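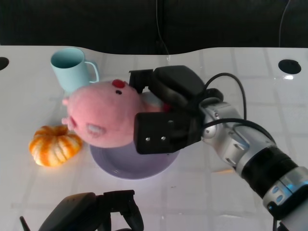 Savolainen wrote back after the last report to ask whether the soft toys were still worth their share of the grant, or whether the remaining money should go to tableware alone. The Vatholm playroom recommends keeping both.

Status at 11/23/18: the toy and tableware library holds 505 items against a target of 500. Of these, 241 are plush animals and puppets; the rest are plates, cups and bowls for pretend meals. The plush pig and the lavender plate belong to the farm kitchen set, the set most often requested by families at the Wultport site.

Washing remains the main cost. Plush items with sewn-on clothing take longer to dry, and 2 sets were withheld from lending in the period for that reason. A second drying rack has been ordered from Vukach – delivery is confirmed, and the price is within budget.

Work planned before March: replacement of chipped plates, new labels for the storage bins, and a revised checklist for returned sets. The balance of the equipment line is carried forward under the existing agreement. No additional funds are requested.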